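Podham Assessment Office
A short thread on the Grade 8 reading and writing benchmark for the coming school year. Please read all of it before contacting your school. 1/13

The benchmark will be given in November in all Podham and Munley middle schools. It replaces the two shorter reading checks that students took in fall and spring. 2/13

The test has two sessions, held on separate days. Session one covers reading. Session two is a single essay written in response to two passages. 3/13

The reading session has 49 questions. Most ask for one answer. A small number ask students to mark the sentence in the passage that supports the answer they chose. Partial credit is given on those items. 4/13

Essays are read by two trained scorers who do not see the student's name or school. When the two scores differ by more than one point, a third scorer reads the essay. Scoring is led by Ingeborg Rüegg. 5/13

Results are reported on a scale that tops out at 1,000. A score of 666 or higher meets the grade-level standard. The scale is not a percentage, and a score of 666 does not mean that two-thirds of the answers were correct. 6/13

Scores are not used for report card grades or for promotion to Grade 9. Schools may use them, together with classwork and teacher judgment, to offer extra reading support. 7/13

Students with a current support plan will receive the accommodations listed in it - extended time, a separate room, large print, or a human reader for the directions. Plans must be on file with the school before testing begins. Questions on accommodations go to Dela Zakaria. 8/13

Practice materials are available through the Hudorero student portal. There are two full reading sessions and four essay prompts with scored samples. Families without internet access at home may ask the school office for a printed set. 9/13

Information meetings for families will be held in Podham and in Munley. Comfort Nyarko will present the same material at both, so there is no need to attend twice. Interpreters can be arranged through the school office. 10/13
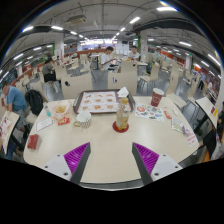
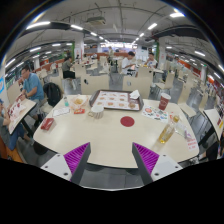

Trays with printed paper liners.

Students who are absent for either session will be given a make-up date within the testing window. A student who misses only the essay does not repeat the reading session. Phones and smart watches must be handed in at the door on both days. 11/13

Score reports go home on paper and are posted to the portal on the same day. A family may request a rescore of the essay in writing. The rescore is final, and the score may go up, go down, or stay the same. Requests are handled by Ottmar Ehlers. 12/13

The family handbook was updated Sat 28 May and replaces all earlier versions. The section on calculators has been removed, as it applied only to the mathematics test. General questions may be sent to Heike Gerlach at the Assessment Office. 13/13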